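El cuarto puesto también se celebra

Llevo media vida yendo al campo del Stonden y todavía hay gente que me pregunta, con toda la buena intención del mundo, cuándo vamos a ganar algo. Suelo contestar con una sonrisa y cambiar de tema, pero el martes, después del 3 a 1 en Orkville, me quedé con ganas de explicarme un poco mejor (y quien me conoce sabe que eso puede llevar un rato largo).

Vamos cuartos. Quedan tres jornadas y, si nada se tuerce, jugaremos la fase de ascenso por primera vez desde que mi hija iba a la guardería. Y aun así, en la barra, en el autobús y en los foros se habla casi solo de los dos puntos que nos dejamos en casa contra el Senell, como si una temporada entera cupiese en un córner mal defendido. ¡Con lo que costó llegar hasta aquí!

Yo entiendo el enfado, de verdad. Aquel empate dolió, y el cambio del minuto setenta no hubo quien lo entendiera, ni en la grada ni, por las caras, en el banquillo. Pero me da pena que nos hayamos acostumbrado a mirar la tabla solo hacia arriba. En noviembre éramos decimoquintos y la entrenadora, Liis Petrauskas, aguantaba pitos cada vez que salía del túnel. No pidió fichajes ni se peleó con la prensa; juntó las líneas, sentó a dos titulares que se creían intocables y dio el brazalete a Leokadia Jakubowski, que desde entonces manda en el centro del campo como quien ordena la cocina de su casa. 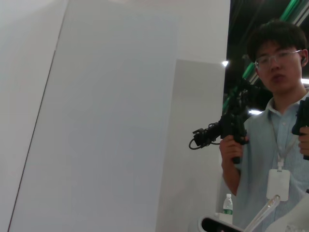 Firma invitada
Opinión | Fútbol regional
Lectura: 3 minutos

Contra el Orkville fuimos 700 los desplazados, en una grada visitante sin techo y con un viento que se llevaba las bufandas. Cantamos igual. A mi lado, un señor mayor repetía que con este equipo había vuelto a coger el coche entre semana, y yo pensaba que eso también habría que apuntarlo en algún sitio, junto a los goles y las tarjetas.

El domingo viene el Nkosi, que se juega la permanencia y no nos va a regalar nada. La última vez acudimos 1.880 a nuestro campo, y caben bastantes más. Me gustaría verlo lleno, aunque llueva y aunque a la media hora vayamos perdiendo – que puede pasar, porque salimos fríos casi siempre. Si fallamos un pase, ya habrá tiempo de discutirlo con un café delante. Yo estaré donde siempre, detrás de la portería sur, con el bocadillo envuelto en papel de plata y sitio de sobra para quien quiera sentarse.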